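Looking after a wooden bat between matches

Somness Cricket Club, kit notes, updated May 12, 2023

Most of the bats handed in at the end of last season had damage that a few minutes' care would have stopped. These tips are for junior and adult players alike.

Raw linseed oil is the one to buy. Boiled linseed dries too hard and should be kept for sheds. Put a teaspoon on a soft rag and wipe it thinly over the face, edges and toe. Keep it off the splice, the handle and any stickers. Lay the bat flat, face up, overnight and wipe off what is left in the morning. A new bat needs two coats. After that, one coat every four weeks is enough until the end of June. 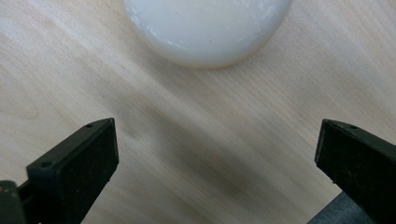

Pale wood with a soft, wavy grain.

Knocking in takes longer than people expect. Use a proper mallet and start gently in the middle of the face, then work out towards the edges at an angle. Never hit the edges or toe square on. Nearly 60 minutes in short spells will do for most bats, then have a few easy catches with an old ball before you face a new one. If the seam leaves deep marks, go back to the mallet.

Small surface cracks are normal. Sand them lightly with fine paper, wipe away the dust, oil and leave overnight. Anything that opens when you press it wants glue and tape, and a split at the splice should go to Masanobu Hattori, who does repairs for us and for Kundholm.
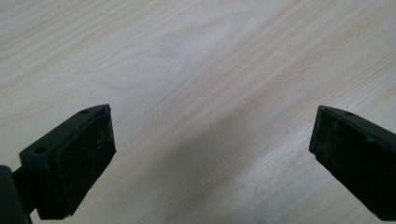 Grain is worth a look before you buy second-hand. On a bat you want lines running fairly straight down the face from handle to toe. Wavy streaks that curve into long loops, like those on the tabletop here, are fine on furniture but I would leave a bat with that figure on the rack. Tiny dark specks are less of a worry - plenty of good bats have them.

Store bats somewhere cool and dry. Car boots and radiators are both bad for them. Take wet grips off and let the handle dry before fitting new ones.

Spare grips and rags are in the kit cupboard. Ask Hường Vi for the key.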